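Clomel finishes interior work on ground-floor lounge at Altureo building

Flooring, baseboards and wall paint complete; furniture back in place

28th February

Clomel has completed the interior refit of the ground-floor lounge at the Altureo building, the last of the shared rooms in the current round of work. The room was returned to use this week with its furniture in place. A short list of paint repairs remains open.

The job covered 56 square meters of floor, the full run of baseboard, and all four walls. Work began in October and was halted twice, first for a moisture reading in the slab that came in above the limit for the adhesive, and then for a late delivery of trim. The contract had allowed for one of these delays. The second was absorbed by moving the painting ahead of the trim, which meant that the lower part of the walls had to be painted again once the boards were fixed.

The old floor covering was lifted in strips and the slab ground flat. High spots near the door were the main problem. A leveling compound was poured over the whole area and left to cure before the new gray floor went down. The joints were rolled twice and checked the next morning. One section near the door was taken up and laid again after a hollow spot was found under it.

The baseboards are white, with a narrow lip along the top. A dark gray strip closes the joint between the board and the floor. The strip was added to the specification after the first room in the building showed a gap opening along one wall during the heating season. It is flexible and can be replaced without removing the board. Clomel says the same detail will be used in any further rooms.

The walls were patched, sanded, primed and finished in two coats of plain white. A washable paint was chosen over the flat type used upstairs. The cost difference for the lounge was $800, and it was approved before work started. Building staff had asked for the change on the grounds that the upstairs walls could not be wiped down without leaving shiny patches.

Ayantu Wolde, who manages the building for Altureo, said the room had been the most heavily used of the shared spaces and the one with the most complaints about its condition.

"The floor was the reason for the project," Wolde said. "The walls were added when we saw what was behind the old trim. There was no sense in fixing new boards over plaster that was coming away."

The furniture was stored off site by Tesfamariam, a local moving firm, and brought back in one trip. The sofa has been placed against the wall. Felt pads were fitted to the feet of all movable pieces. Residents are asked to lift furniture when changing the layout, as the floor warranty excludes damage from dragging.

Seasonal items and soft goods that had been kept in the lounge were boxed before the work and have been returned with the furniture. Items that belong to residents can be collected from the lounge until the end of the month after next. Anything left after that will go to the storage room on the same floor.

An inspection of the finished room was carried out by Vosex, which is acting as surveyor for the owner. The floor passed on flatness and on bond. The baseboards passed. The walls were accepted with remarks, the remarks being limited to small surface marks that do not affect the paint film. These are to be touched up from the leftover stock, which is stored on site with the batch number recorded. Vosex gave 22 days for the touch-up work, counted from the date of its report.

Under the contract, $3000 is held back until the list is closed. Clomel said it expects to send one painter for half a day and does not plan to close the room while the work is done. The paint has a low odor and is dry to the touch within an hour at normal room temperature.

Heating in the lounge was set to a steady low level during curing and has been put back on the normal schedule. The windows may be opened. Wet mopping is not advised for the first two weeks, and steam cleaners should not be used on the floor at any time. A damp cloth with a drop of mild soap is enough for marks on the walls. Abrasive pads will remove the finish.

No date has been set for work on the corridor outside the lounge. Altureo has asked for a price on the same floor covering and the same trim, and a separate price for painting only. Both are due before the next budget review. Questions about access to the room should go to the building office.

Wall, baseboard and floor beside the sofa after the furniture was returned: 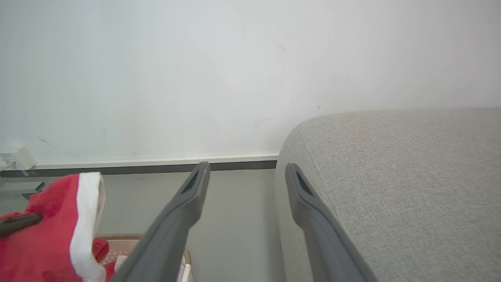 Other building notices

The bicycle room will stay locked overnight until the new door closer is fitted. Keys are available from the building office during working hours.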